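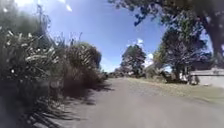 Forum Lornero – Entraide logicielle – Perception et navigation

Segmentation de chemin : bande d'ombre classée comme obstacle, planification interrompue

Publié par service_technique_floleo le 23 juillet 2020

Bonjour,

Notre service exploite la pile de navigation Wimik sur un robot d'entretien appelé à circuler sur les allées asphaltées du site de Mersha. Ces allées ne comportent ni marquage au sol ni bordure. La segmentation du sol repose sur une caméra frontale à grand angle ; son résultat alimente une carte de coût locale, puis le planificateur.

Par ciel dégagé, les ombres portées de la végétation sont classées « non franchissable » dès qu'elles occupent une part importante de la largeur de l'allée. Le planificateur ne trouve plus de trajectoire et le robot s'immobilise. Le jeu d'entraînement compte 400 images, toutes acquises en février par temps couvert. Le score de validation atteint 95 %, ce qui rend le comportement d'autant plus surprenant. 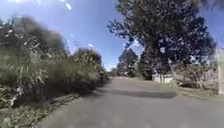
Allée de Mersha : bande d'ombre en travers de l'asphalte.

Convient-il de modifier le seuil de la carte de coût ou de reprendre l'entraînement du modèle ? Le calendrier de recette nous laisse peu de latitude.

Avec nos remerciements.

wimik_integration

Bonjour,

Le score de validation mentionné est calculé, selon toute vraisemblance, sur des images issues de la même campagne que l'entraînement. Il ne renseigne donc pas sur le comportement en plein soleil. Nous recommandons de procéder dans l'ordre suivant.

Vérifier d'abord l'exposition automatique. Si la zone de mesure inclut le ciel, l'asphalte ombragé se trouve fortement sous-exposé. Il y a lieu de restreindre la mesure à la moitié inférieure de l'image.

Compléter ensuite le jeu de données par des séquences ensoleillées, prises à plusieurs heures de la journée, et constituer un lot de validation distinct. L'ombre doit être annotée comme sol praticable, sans classe particulière. Une augmentation par ombres synthétiques peut être ajoutée, mais elle ne remplace pas les acquisitions réelles – les contours projetés par les graminées sont trop irréguliers pour être bien imités.

Enfin, si la plateforme dispose d'un capteur de profondeur, exiger la concordance de 2 sources avant de déclarer une cellule occupée. Attention toutefois aux feuilles retombant sur le bord de l'allée : elles sont détectées en profondeur et doivent recevoir un coût intermédiaire.

Le seuil de la carte de coût ne devrait pas être modifié à ce stade. Le relever masquerait également de vrais obstacles.

atelier_nord

Même problème chez nous. Nous avons augmenté le gamma et cela a suffi.

perception_terrain

Bonjour,

La correction de gamma proposée ci-dessus peut atténuer le symptôme, mais elle dégrade la séparation entre l'herbe sèche et l'asphalte clair. Nous la déconseillons en l'absence de mesures sur l'accotement.

En complément de la première réponse : un filtrage temporel sur 3 images ne corrigera rien ici, l'erreur étant stable d'une image à l'autre. Il convient par ailleurs de contrôler les bords de l'image, où l'optique grand angle étire la végétation proche. Nous appliquons un masque latéral avant la projection au sol.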